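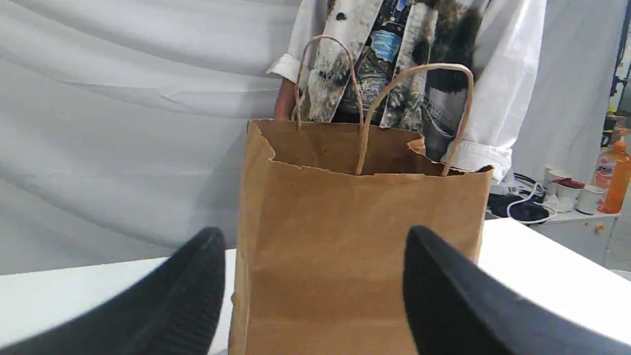 Hello again, and thank you for being so patient with me on this Berhe gripper kit. Thin paper handles are still our trouble at Castwood, the twisted kind that stand up in tall loops over a plain brown bag — the fingers close a touch late, and we missed 3 lifts out of 21 on Sunday. I did reload the grip profile, as you kindly suggested.
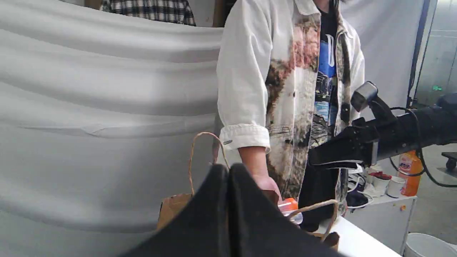 Lalia replied that the closing delay ships at 200 ms, which is too long for paper, and asked us to halve it, restart the arm and run the bags again before the ticket is closed.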